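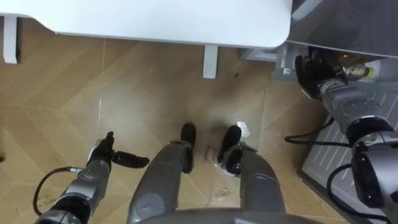
Start with the feet. I know, I know, you came for the arms and so did I, but every hour I've lost on the fridge cell at Zadau went into chasing an arm problem that started on the floor. If the robot stands a little bit off, the drawer is a little bit off, and then you're tuning a grasp that was fine yesterday.

So before you power anything, check your stance. Our robot stands with its toes toward the table and the open drawer over on its right. Write yourself a note on the floor if you like, but don't trust a note. Measure. I go from the tip of the right foot to the front of the fridge base, and I want 388 mm. If I get something else I move the robot and leave the fridge alone, mostly out of habit, partly out of respect for my back.

With the stance good, bring the controller up in hold mode. Both arms should stiffen and stay put. In Safavi (the control software we run) that's the second item in the startup menu, and you want to leave it there for a full minute. Watch the hands while you wait! A sagging wrist shows up in that minute and hides very nicely once the thing starts moving.

Next, the cables. This is the part of the setup I'm fussiest about. Each arm has outside cable runs that need enough slack to get through a full reach and not one bit more. Too short and the connector takes the load. Too long and you've built a hook, and sooner or later it will catch a table corner.

Set the slack with the arm at its longest reach, never with the arm parked. For us that's the right hand down in the drawer. Jog there at the slowest speed, hit hold, and keep your own hands out until you see the hold light. Then look at each loop in turn. You want a relaxed curve that clears the elbow joint and doesn't pull straight at either end.
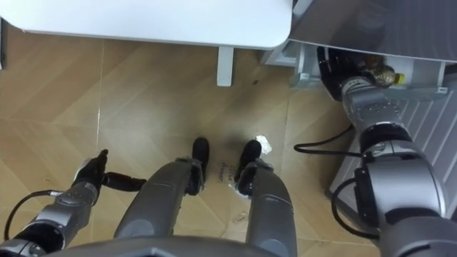
Byung-chul Yeo wrote in after the first version of this page to say that he checks his loops at full reach too, then swings the forearm through its whole twist before he tightens anything, and that two of his connectors would still be alive if he'd started sooner. I tried it and he's right. Add the twist. It takes a couple of minutes and it found me a tight spot near the wrist that a straight reach never showed.

Once you're happy, snug the clamps. We use the Rolska soft ones, part 2133, and they want finger tight plus a quarter turn. More than that and you'll mark the jacket. Mark the cable at the clamp with a paint pen so you can tell at a glance next time if it has crept.

Now teach the drawer. Pull it open to the stop by hand with the robot in hold, then step back and save three points in this order — above the drawer, at the lip, and down at bottle height. Keep the first point high enough to clear the fridge door's lower edge. I set mine too low in December and the knuckles kissed the door every single cycle, with a sound I can still hear. Save the set under a new name, too. Mine are just numbers, and the one we run now is 544.

The table side is easier, but teach it as its own set and don't copy the grip over from the drawer. A bottle in the drawer and a bottle on the table are two different jobs as far as the hand is concerned. One is lying down with its cap to the right, the other is standing up with its green cap on top, and the wrist has to come at each from its own direction. I also like a good wide stretch of bare tabletop between the left gripper and the standing bottle when I save the approach point, the kind of gap you get there, so the fingers have room to open before they come in.

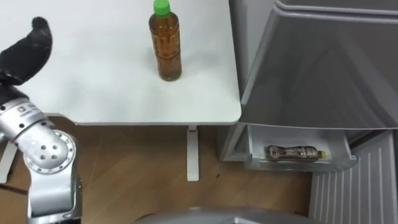
Slow runs come next, and please do them even if you're running late. I do nine at quarter speed, with one hand on the stop button, and I change nothing in between. If you nudge a point after run four, go back and start over. Watch the drawer for the first few and the table for the rest, or get a friend to take one side. Put your test bottles where the real ones go, too: one on its side toward the back of the open drawer, the other upright on the white tabletop. And while the right hand is working in the drawer, sneak a look at the left one, which should be hanging quietly in its hold position.

If a run faults out, read the joint number before you clear the message. The Wornow arms we have will happily restart after a clear, and then your clue is gone. A shoulder fault has usually meant stance for me, so get the tape measure out again. A wrist fault has usually meant cable.

When the slow runs come out clean, step up to half speed and run the same set again. I leave it at half for the rest of the morning and go to full after lunch, once I've looked at the paint marks on the clamps one more time. If a mark has moved, loosen that clamp, reset the loop at full reach, do the twist, and tighten it again.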